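Courses > Intro to Robotics > Unit 6 > Open Day Handout

Syllabus | Readings | Labs | Handouts | Office Hours

Unit 6: Notes on the Holton Open Day
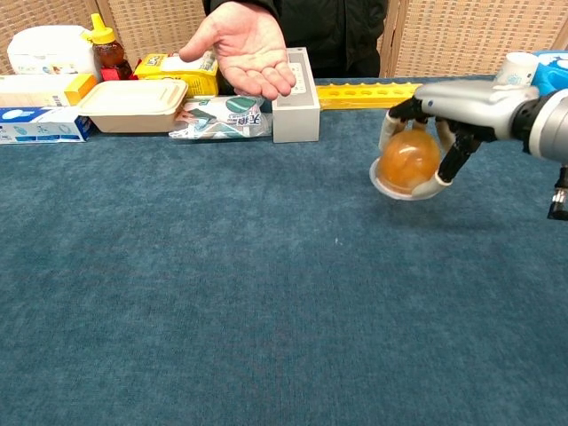 Why is picking up a household object harder for a robot than welding a car door?

The car door arrives in the same spot, at the same angle, every time, and it weighs and bends the same as the one before it. Household things vary in shape, stiffness, weight and surface, and they get put down any which way. A welding robot can replay a path. A robot at a kitchen table has to look, choose a grip, close its fingers and then keep checking that the grip is holding.

Keep that difference in mind as you go over these notes, which cover the July open day at the Holton lab. If you missed it, I'm sorry, it was a great afternoon! Marthinus Du Plessis ran the hand demonstration and Doina Nikolaidis took the questions on sensing. They were both generous with their time and we ran well past four o'clock.

The handover task

A handover sounds like the easiest thing in the world (you have done a dozen today without thinking) and it contains nearly everything from the first half of this course. Marthinus split it into stages on the whiteboard:

Reach. The arm moves the hand to a point near the object, with the fingers already open to the right width. See Unit 3 for path planning.

Grasp. The fingers close until contact, then squeeze a little more. How much more is the whole question.

Carry. The grip has to survive the arm speeding up and slowing down. Slower is safer, but a person waiting with a hand out gets impatient fast.

Release. My favorite part. Let go too early and the object drops. Let go too late and you get a tug of war with the person.

Why a ball makes such a good test

A ball has no flat sides to line up with and no handle. If the contact points are all on the top half, squeezing pushes it down and out, like a wet bar of soap. You want support below the middle as well. Look at where the palm or thumb side is in the picture, cupping from underneath while the fingers come over from above and the sides. We called this a wrap or power grasp in Unit 4. Compare it with the pinch grasp you drew for Homework 4 and ask yourself which one you'd trust with something glossy.

Fingertip pads came up a lot. A soft pad spreads out when it presses on something, so the contact is a patch and can resist twisting. Hard tips touch at something close to a point. Ermira Dimitrov asked whether you could skip the pads and just squeeze harder, and Doina's answer was "try it with an egg."

Things versus things

Please spend some time on the objects lined up at the back of the table too. A squeeze bottle gives when you grip it. A pouch changes shape completely. A closed takeout container looks rigid until you press on the lid. For each one, write down where you would put the fingers and what could go wrong.

Numbers to copy down

Trireck, the practice data set we use in lab, has 700 recorded grasps in the 2025 version. Use 150 of them for testing and leave those alone until the end. Dymphna Hegarty has the login details.

For next time

Read the Vordale chapter on slip detection. It's long, but the section on vibration is wonderful. Then write 200 words on this: how should a robot decide that the person has really got hold of the object? Lucienne Chevalier's group will present first, in the Ivanov room.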